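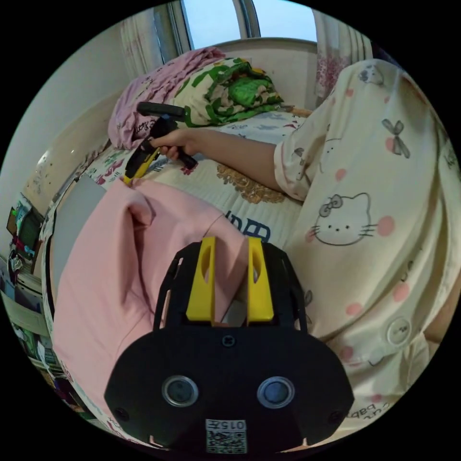 3.2 Demonstration collection

Demonstrations were collected by students enrolled in the third-year robotics project unit at Somdale. Each pair of students was issued a matched set of hand-held grippers and asked to fold and tidy soft household items, working on an ordinary bed where possible. We chose beds over laboratory tables for this unit. Earlier cohorts had worked on a flat table covered in green felt, and the policies they trained performed poorly as soon as the surface was soft or patterned.

The grippers follow the Engebretsen layout, with a trigger in the handle and two yellow fingers at the front. Students held one in each hand. The slotted fingers were kept from the previous year's design, although Blackburn argued in the May review for a softer tip, and the two versions have not yet been compared on the same garments.

No script was given for the order of movements. The instruction sheet asked only that each garment be picked up by a fold or an edge, that both grippers stay in use where the task allowed it, and that bedding already on the bed be left as it was. Students were told to stop the recording and start again if they put a gripper down. Most pairs settled into a habit within the first session, usually pinching the near edge with one gripper and bringing the other in from the pillow end, but two pairs never did and their recordings are noticeably more varied.

Fleece caused the most trouble. A thick fold fills the space between the fingers and can look like a secure grasp when only the outer layer is held (Figure 2). Thin cotton gave the opposite problem, with the fingers closing fully and the recorded finger width carrying little information about whether anything was held. We therefore labelled grasps by hand from the video and did not use finger width as a proxy.

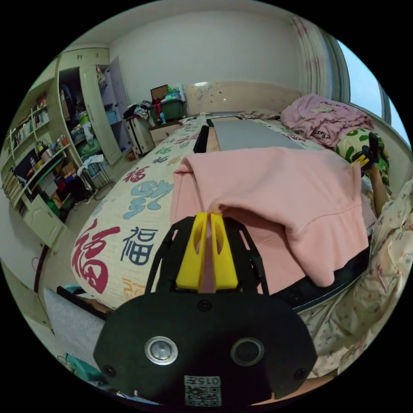 Figure 2. View from one gripper during a tidying demonstration, with pink fleece held between the fingers. The second gripper is at right, near the pillow.

Labelling was shared among the class using the Prollulach annotation tool. Each recording was marked by one student and checked by a second from a different pair. Where the two disagreed on the moment of grasp or release, Hsueh made the final decision. After recordings with tracking faults were removed, the set held 2,407 labelled grasps from 63 sessions. Collection closed on 9/11/20.

Tracking faults were more common than we had expected from the bench tests. Several came from sessions recorded facing a bright window, and others from plain white sheets with few visual features. Printed quilts and sheets gave fewer faults, and we now recommend them to students. We did not ask anyone to clear their room before recording. Shelves, storage bins and piled clothing all give the tracker something to hold on to, and students were more willing to take part when no cleaning up was involved.

Of the 63 sessions, 42 were used for training and the remainder were kept for evaluation, split by household so that no bed appeared in both groups. The baseline was the Detilbridge folding policy with its published settings unchanged. Results on the held-out households are given in Section 4.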